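Elham Costume Jewellery Word List

Summary
The Elham list holds 220 short catalogue entries for inexpensive jewellery, written in everyday English. It is maintained at Selstead by Nektarios Tsolakis and Evanthia Tzavaras.

Files
entries.csv: one row per entry
terms.csv: 97 preferred terms with their variants
notes.txt: changes made in August

Fields
Each entry records form, material, colour and fastening. Fields may be left blank. Values and dates of manufacture are not recorded.

Known limits
Entries from the Didville collection were written by 2 cataloguers and differ in length. Spellings of "grey" and "colour" have been corrected; the Politis entries have not yet been checked.

Use of terms
Form is entered before material, and colour follows. "Bangle" is kept for rigid rings, including those with a clasp, such as the translucent green one with a clear faceted plastic clasp piece. The braided brown cord piece is entered as "bracelet". 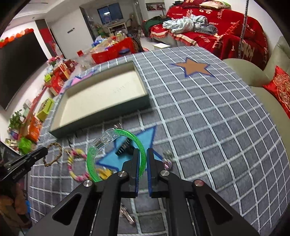
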